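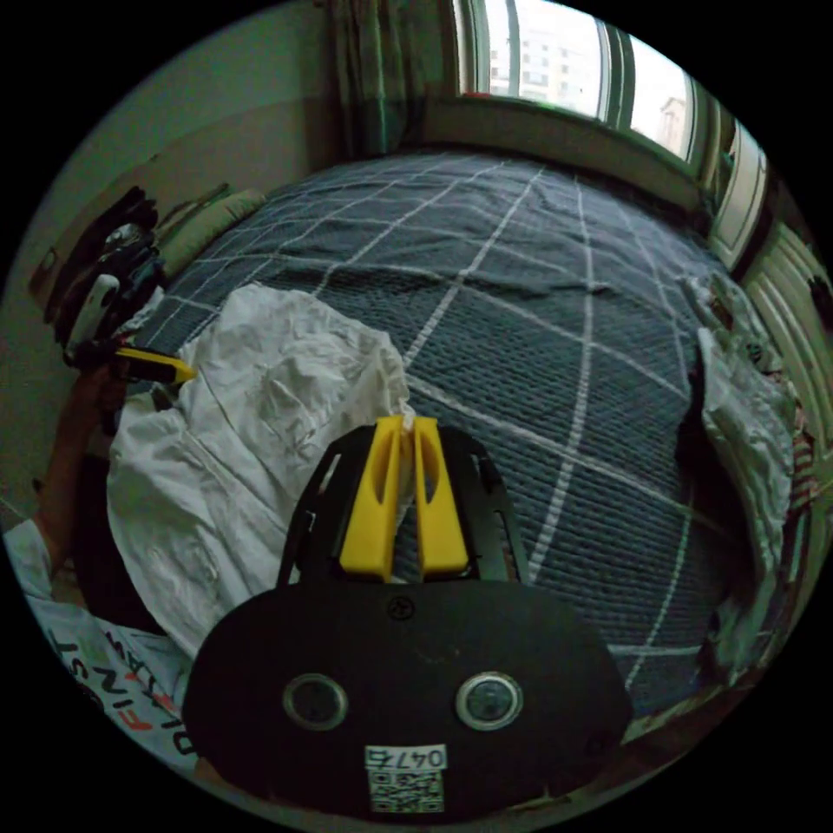
Can a review be filed before the publisher has confirmed the publication date?
A review may be filed at any time after the advance copy has been registered, but Grelliris holds it in the Pending list until a date is entered in the title record.

Section 4. Registering a Title and Filing a Review

This section applies to staff editors and outside reviewers at Kavwood. Children's picture books and audio editions follow a separate procedure, given in Section 6.

4.1 Before you begin

You will need your reviewer number, the advance copy or electronic galley, and the publisher's information sheet. Reviewers who have not received a number should write to Birutė Lepik at the reviews desk. Numbers are issued in the order in which signed agreements arrive.

4.2 Registering the title

1. Sign in to Grelliris and select Titles, then New Title.
2. Enter the ISBN exactly as it appears on the copyright page. Do not type hyphens.
3. Enter the title and subtitle in their separate fields. The colon is added automatically when the record is saved.
4. Enter the author's name, surname first. For edited collections, select Editor from the Role menu before entering the name.
5. Choose one primary category. Memoirs that are also works of natural history, travel or criticism are entered under Memoir, with the second subject in the Also Listed field.
6. Select Save. The system assigns a title number, such as 3723, which appears in the upper corner of the record.

Note: Title numbers are permanent. If a book is postponed or its title changes, edit the existing record and keep the number.

Caution: Registering the same book twice divides its correspondence between two records, and these can be merged only by an administrator. Search by ISBN and by author before creating a record.

4.3 Filing the review

1. Open the title record and select Add Review.
2. Paste the text as plain text. Italics for book titles are restored by the copy desk.
3. Check the word count at the foot of the field. The limit for a standard notice is 347 words, excluding the heading. Longer essays must be arranged in advance with Obed Kpodo.
4. Enter the page number for every quotation in the Sources field. Quotations taken from an uncorrected galley must be marked G.
5. Complete the Disclosure field. If you have no connection with the author or the publisher, enter None. The field may not be left blank.
6. Select Submit. A confirmation is sent to the address in your profile.

Note: A draft is saved each time you leave the text field — it is not saved while you are typing. Drafts left unopened for 35 days are removed.

Caution: Quotations marked G must be compared with the finished book before publication. Publishers often revise dates, names and whole passages after galleys are sent out. If no finished copy has reached you, select Request Finished Copy and leave the review in the Pending list.

4.4 Corrections after submission

Reviewers may withdraw or amend a review until its status changes to Set. After that point, corrections are sent in writing to Priit Lill, with the title number and the sentence concerned. Errors of fact in a published review are corrected in the online edition, and a dated notice is placed beneath the text.

The following changes are not treated as corrections:

Changes to the reviewer's opinion of the book
Additions prompted by another publication's review
Replies to letters from the author

4.5 Seasonal deadlines

Reviews for the spring list close in February at 5:00 p.m. on the date shown on the Grelliris home page. Extensions are granted only where the advance copy arrived late, and the delivery slip must be attached to the request.

Settings for reviewer profiles and payment details are described in Section 5.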